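Market Basket Play Food Set by Bremilar: our review after two years of daily lunches

Reviewed by Kalliopi Milošević

I run a small playroom out of the downstairs of my house, mostly for children between two and five, and if there is one thing I have bought too much of over the years it is pretend food. I have had the felt kind (lovely, and a magnet for dog hair), the wooden kind with the hook-and-loop middles that you "cut" with a blunt knife, and a huge tub of the thin hollow sort that gets stepped on and never pops back out. So when my friend Viktória Vörös told me she had switched her whole preschool room over to the Bremilar basket, I listened, because Viktória is much pickier than I am and also has a smaller budget.

What you get is a woven basket with a good handful of artificial produce in it. Ours lives on a low shelf and comes out every morning before ten, usually because somebody has decided it is a restaurant again. I added a black tray and a few pastel plates from our own cupboard, and I would strongly suggest you do the same, as the set comes with nothing to serve on. A farm stand without a plate gets boring fast! With a plate and a tray you have a café, a picnic, a hospital dinner, breakfast in bed for a stuffed giraffe, and so on until pickup time.

The corn is the star. Every child goes for it first, I think because of the bumps, and it has been chewed, mailed, buried in the sandbox and washed more times than I could tell you. The carrot comes a close second thanks to its leafy top, which the children use as a handle even though I keep asking them to please pick it up by the orange part. One of the leaves on our first carrot did come off in the second summer. I wrote to Bremilar in June and they sent a new one without any fuss, which was kind of them, and now we have a carrot and a spare.

I was less sure of the peppers. They are shiny and quite convincing from across the room – my mother picked up the long green one to slice into a salad, and was very put out – but they are also the slipperiest pieces, and little hands drop them often. For setting the table and carrying things across the room I start the youngest ones with the corn and bring the peppers in later.

Then there's the egg. It's my favorite piece, I'll admit it. It sits nicely on a plate without wandering off too far, and it has started more conversations than everything else put together. Who laid it, is it boiled, may the giraffe have it.

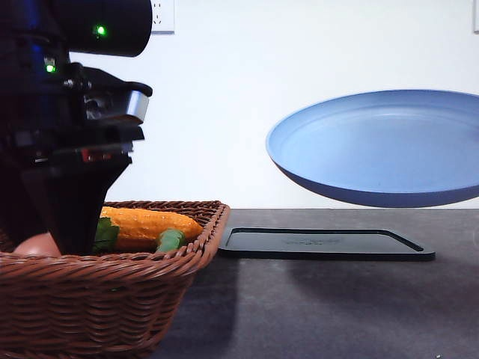
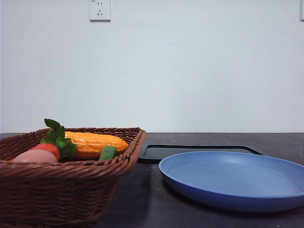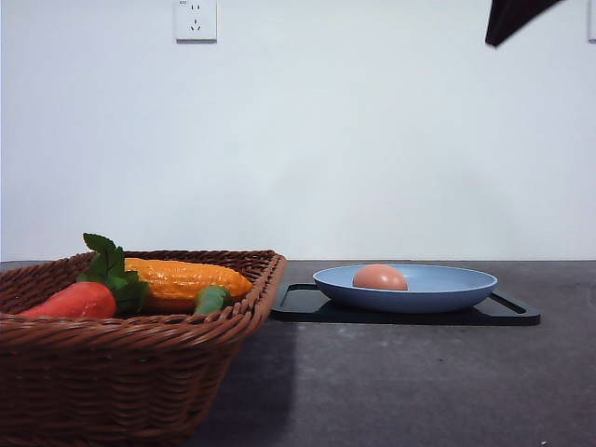
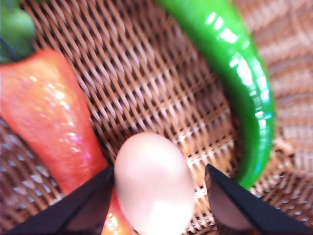

As for cleaning, I do the food in a sink of warm soapy water and let it dry overnight on a towel. The basket gets a soft dry brush, the kind you would use on a mushroom, and that lifts out the crumbs that collect down in the weave (real crumbs, from real crackers, because the two kinds of food always end up together). I have never soaked the basket and don't plan to find out what happens.

My complaints are small ones. The basket takes up more of a shelf than I expected, so measure first. I'd also love to see some bread or a wedge of cheese, as it's hard to put together a sandwich from what comes in the set, and believe me, they try. And the storage bag it arrived in tore within a week, though we never had much use for it.

Would I buy it again? I already have, for my niece, who is turning three and has asked for "the corn" by name. Viktória's is still going strong too, minus one pepper that went home in somebody's rain boot and hasn't been seen since.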